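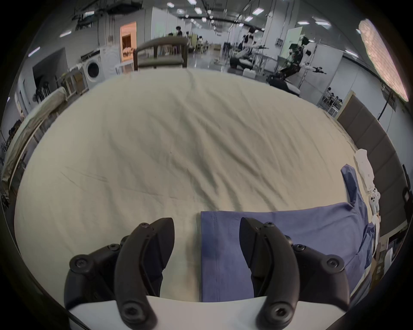
About Vurkell Bedding

2 min read

We started Vurkell in the spring of 2000, in a rented storefront in Cordale with one cutting table and a sewing machine that had to be talked into working on damp mornings. Back then we mostly did mending – torn hems, popped seams, the fitted sheet that won't stay fitted anymore – and folks would bring us a whole laundry bag at a time and stay to chat while we sorted through it.

It didn't take long before people began asking if we could just make them a sheet that fit in the first place. Mattresses were getting thicker every year, and the sheets in the stores hadn't caught up. So we made a few with 14-inch pockets and good strong elastic all the way around, and they went home with customers before we'd even thought of a name for them. (We did get there in the end. They're called the Foltider, and we still sell more of those than anything else.)

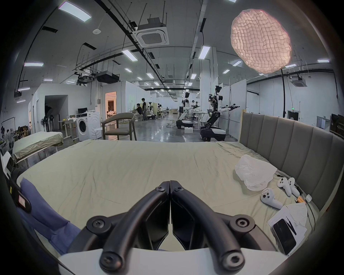 There are 11 of us now, and we've moved over to Wan Street, where there's parking in back and enough light to match thread properly. Everything is still cut and sewn in our own workroom. We wash each new fabric five times before we agree to carry it, and you'd be surprised how many lovely bolts go in soft and come out feeling like a feed sack. Those go back to the mill with a polite note.

We still do mending, too, and it doesn't have to be something you bought from us. Bring in your grandmother's pillowcases or the guest room sheets the dog got hold of, and we'll tell you what can be saved and what it would cost before we pick up a needle. Please wash things first if you can! Most repairs are ready within the week, except in August, when we close the workroom for a while and catch up on our own sleep.

If you're in the neighborhood, come in and feel the samples. You're very welcome even if you're only looking.

Recent items
Measuring your mattress the easy way
Getting to know the Foltider
August hours at the Wan Street shop
How to fold a fitted sheet, more or less

Sign up for our newsletter and we'll let you know when remnants go on sale.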